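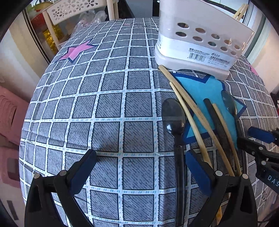 *Figure 3.1. Spoons and chopsticks on the table in front of the cutlery holder.*

# Chapter 3: From Fingers to Code

If you have stuck with us this far, you know how to move a gripper. Now we get to ask (and I have been looking forward to this!) how a program decides where to move it, and when to close it.

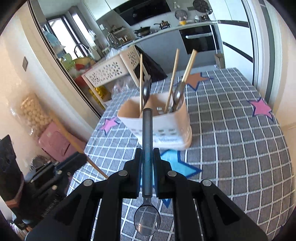 A planner likes to think in short steps: reach, close, lift, place. Each step needs a starting pose and some way of telling when it is over, and you'll write both by hand before we let any learning near them.
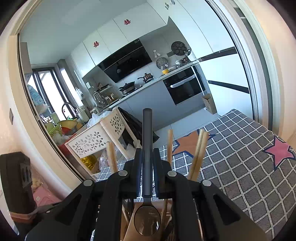

Perception is the other half, and I'm afraid it is the fussier one. A long, thin handle gives a depth map very little to hold on to, so in Section 3.2 we'll fit a line to the handle first and worry about the bowl later. The practice set, Ondier, has some 4,000 short clips, and you'll want to load just a few while your code is still young.

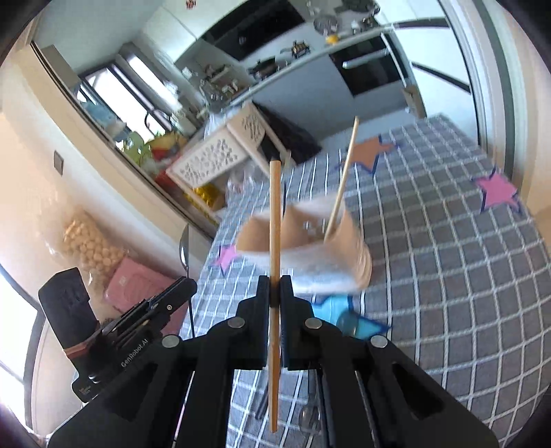 Yaneth Ayala, reading a draft of this chapter, wrote in the margin that students should plot the finger gap over time before they touch the planner at all, and I've moved that exercise up to the front. Keep your plots, please; we come back to them in the next chapter.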